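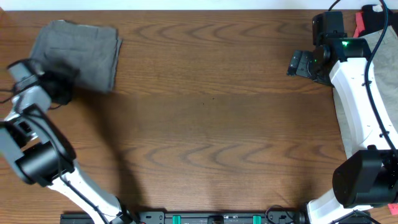 Handden: léxico de la ropa de casa en español

Handden es una colección de 500 fichas sobre cómo llamamos a la ropa y a todo lo que hacemos con ella puertas adentro: tenderla, recogerla, doblarla, remendarla, guardarla hasta el invierno. Cada ficha recoge una palabra o expresión, dónde la usa quien nos la dio, qué quiere decir y una frase en la que aparece con naturalidad. Empezó como una lista en una libreta, creció muchísimo y ahora por fin tiene formato decente.

Si alguna vez has discutido en una cocina sobre si eso es una remera, una playera, una polera, una franela, un polo o una camiseta, esta colección te va a encantar. ¡A nosotras nos sigue encantando después de haberla corregido tantas veces!

Contenido

La carpeta principal tiene tres archivos:

fichas.csv — las 500 fichas, una por línea, en UTF-8 y separadas por punto y coma
hablantes.csv — datos mínimos de las 24 personas entrevistadas, sin nombres
audios/ — 178 grabaciones cortas en WAV, con el mismo identificador que su ficha

(Sí, ya sabemos que audios es una carpeta y no un archivo. Lo dejamos así porque en el índice antiguo se contaba de ese modo y hay quien lo tiene citado.)

Campos de fichas.csv

id: identificador de la ficha. No cambia nunca, aunque la ficha se corrija.
forma: la palabra o expresión tal como se dijo, con ortografía normalizada.
variante: otras formas que dio la misma persona, si las hubo.
zona: país y, cuando lo tenemos, región o ciudad.
campo: uno de los siete campos temáticos.
definicion: redactada por nosotras, en español general.
ejemplo: frase dicha por la persona entrevistada.
hablante: código que remite a hablantes.csv.
audio: sí o no.
nota: lo que no cabía en ningún otro sitio. Hay maravillas ahí dentro, no te la saltes.

Los siete campos temáticos

Prendas de arriba, prendas de abajo, ropa interior y de dormir, ropa de cama y mesa, lavado y tendido, plancha y doblado, costura y arreglos.

El reparto es desigual. Lavado y tendido es con diferencia el campo más nutrido, y da gusto leerlo: solo para la pieza que sujeta la ropa en la cuerda hay pinza, broche, gancho, palillo, perro y unas cuantas más que no esperábamos. Plancha y doblado es el más flojo. Las preguntas del primer cuestionario eran demasiado cerradas («¿cómo llama usted a esto?») y con un gesto no se responde igual que con un objeto delante. En la segunda tanda Ching-wen Sin cambió el método y pidió a cada persona que contara en voz alta lo que iba haciendo, sin interrumpir, y entonces empezaron a salir verbos como emparejar, aplanchar, hacer rollitos, dejar en cuatro. 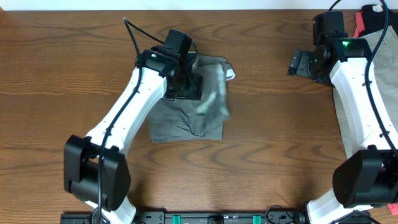 De esas sesiones viene también lo que más nos gusta del campo, que son las expresiones para la ropa mal doblada: hecha un higo, hecha un gurruño, de cualquier manera, hecha un burujo. Casi todas llegaron entre risas y varias con un «eso lo decía mi abuela» que hemos dejado en la nota, tal cual.

Cómo se recogieron los datos

Las entrevistas se hicieron en casa de cada hablante o por teléfono. Duraron lo que la gente quiso. El cuestionario base es de Ching-wen Yu, que llevaba años apuntando nombres de trapos de cocina (bayeta, rejilla, repasador, limpión, secador, paño) y decidió que ya era hora de ordenarlos. La transcripción se hizo en Marko, nuestra hoja de marcado interna, y después se pasó a CSV con un guion llamado tsao.py, incluido en la carpeta herramientas. Tsao es sencillo y hace una sola cosa: comprueba que ninguna ficha se quede sin zona ni sin hablante. Si encuentra una, se para y te dice cuál.

Cada definición se leyó dos veces. Cuando no nos pusimos de acuerdo, volvimos a llamar a la persona. En más de un caso la llamada dio lugar a una ficha nueva — así entró «ropa de estar», que es una joya.

Limitaciones

Con 24 hablantes no se puede hacer un mapa. La columna zona dice dónde usa la palabra quien nos la dio y nada más. Que una forma no aparezca en un país no quiere decir que allí no exista.

Hay más mujeres que hombres y más gente mayor que joven. En ropa deportiva se nota bastante: faltan casi todos los préstamos recientes.

Tampoco hemos marcado frecuencia ni registro. Algunas notas dicen «antiguo» o «de pueblo», pero es la opinión del hablante sobre su propia palabra y conviene leerla así.

El sonido de los audios varía mucho. Los de teléfono sirven para oír la forma, no para un análisis fonético fino.

Problemas conocidos

La palabra chompa figura en dos fichas con definiciones distintas. Está bien: son dos prendas.
En algunas fichas de costura y arreglos el campo variante contiene comas dentro de comillas. Hay programas que se atragantan con eso; prueba a indicar el separador a mano.
«Polo» aparece con dos sentidos y en la versión anterior uno de ellos estaba asignado a la zona equivocada. Corregido.
Los audios de la ficha «sobrecama» y de la ficha «cubrecama» estuvieron intercambiados hasta junio. Si los descargaste antes, vuelve a bajarlos.

Cómo colaborar

¡Nos hace muchísima ilusión recibir palabras! Manda la forma, el lugar donde la usas y una frase de verdad, de las que dirías en casa. No hace falta definición. Si dudas de si tu palabra es rara o corriente, mándala igual, que las corrientes también faltan. Para correcciones, indica el id de la ficha.

Ahora mismo buscamos sobre todo nombres para la cesta de la ropa sucia, para el calcetín que se queda sin pareja y para el pliegue que deja la plancha donde no debía.

Licencia y cita

Puedes usar, copiar y modificar las fichas siempre que cites la fuente. Los audios se pueden escuchar y enlazar, pero no redistribuir por separado; así lo acordamos con los hablantes.

Cita recomendada: Yu, Ching-wen y Sin, Ching-wen. Handden: léxico de la ropa de casa en español. Proltholm.

Última revisión de este texto: sábado 23 de noviembre.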